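October desk update, a thread nobody asked me for 🧵

Cleared off the big table before lunch. Found 14 pens and Lemlem's missing charger (sorry Lemlem!!).

The green grid tablecloth with the white border stays. Dagim says it looks like a giant cutting mat - I say it's cheerful and it wipes clean.

Laptop goes right at the front so my wrists get the edge of the table. Clear plastic box lives behind it, off to the right, because if I can't see into a box I forget I own what's in it.

Next job is the drawer. Send snacks - Eirini, I mean you. Okay, laptop's open, back to work till 2!
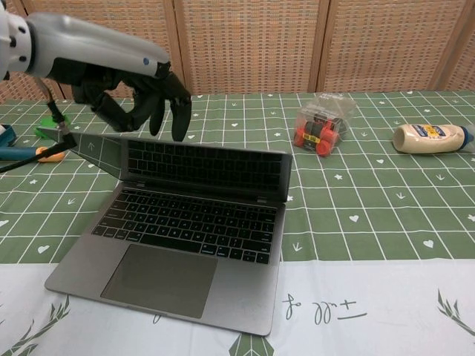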